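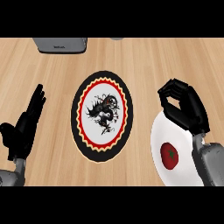
How often should you oil a wooden kitchen table?

Every couple of months if you eat at it daily, and whenever water stops beading on the surface. Twice a year is plenty for a table that mostly holds the mail.

I get this one a lot, so I've put everything I do with timber tables on one page, plus a few bits about benches and chopping boards because the jobs overlap and the rags are already out.

Work out what finish you've got

Before you buy a thing, flip a drop of water onto the table and go and put the kettle on. If the drop is still sitting up proud when you come back, the finish is doing its job and you can leave it alone. If it's gone flat and left a dark spot, you're due for oil. If the table feels a bit plasticky under your fingernail, you probably have a varnish or polyurethane, and oil will just sit on top and go tacky. I did that to my mum's table when I was first married and spent a whole July weekend getting it off again with turps and an old t-shirt (sorry, Mum).

Everyday cleaning

Warm water, a tiny squirt of dish soap, a cloth wrung out until it hardly drips. Wipe with the grain, then dry it straight away with a tea towel. I don't use vinegar on oiled timber any more. It's lovely on the kettle and the shower screen, but after a year of it my table had gone a sad grey colour along the side where the kids sit.

Spray cleaners live under the sink for the stovetop and that's where they stay.

White rings

Everyone has one! A white ring is moisture caught in the finish and it usually comes out. My order of attack:

Leave it overnight. Quite a few of them fade by breakfast.

Hair dryer on low, held well back and kept moving.

A dab of plain mayonnaise, left on for an hour and wiped off. I know. Maite Escobar from my old street swore by it and I laughed at her for years, then tried it on a coffee mug ring and had to ring her up and apologise.

Dark rings are another story. Those have gone into the timber itself and you'll be sanding.

Sanding and oiling

Pick a dry day and open the windows. I start at 120 grit if there are stains, then 180, then 240, always going along the boards. Sand the whole top even if only one corner is bad, or you'll have a pale patch staring at you every dinner time. Vacuum, then wipe with a barely damp cloth and let it dry right out.

For oil I've used Vidirix for the last few tables. It's a hardwax type, goes on thin and doesn't stink the house out. Gruslow is cheaper and fine for outdoor settings, though I found it yellowed a pale timber more than I wanted. Whichever you use, read the tin about food contact and curing times, and put on less than you think. Wait fifteen minutes, then buff off every bit that hasn't soaked in. Two thin coats with a night between them, and no hot dishes on it for 6 days. I've pushed that and ended up with a casserole-shaped mark.

PLEASE be careful with the rags. Oily rags scrunched up in a bin can heat up and catch fire all by themselves. Lay them flat outside on the concrete until they're stiff, or soak them in a bucket of water first.

Chopping boards

Food-grade mineral oil only, not olive or canola, which go rancid and smell like an old chip packet. Coarse salt and half a lemon gets the onion smell out. Stand boards on edge to dry so both faces get some air, otherwise they cup.

Scratches and dents

Walnut rubbed into a light scratch does help on mid-brown timber. On pale timber it just looks like a brown scratch. For a dent in bare or oiled wood, lay a damp cloth over it and touch it with a warm iron for a few seconds at a time. The fibres swell back up. Don't try it on veneer, it can lift.

Felt pads under anything heavy that gets dragged about. Mine came from the hardware place on the corner and I replace them when they go flat and crumby.

Updated 10/9/22: Valdis Org wrote in to ask about beeswax over the top of oil. Yes, you can, once the oil has fully cured, but it marks easily from warm plates and you can't re-oil until you've cleaned it off with turps. I keep mine for the bookshelves and the drawer runners.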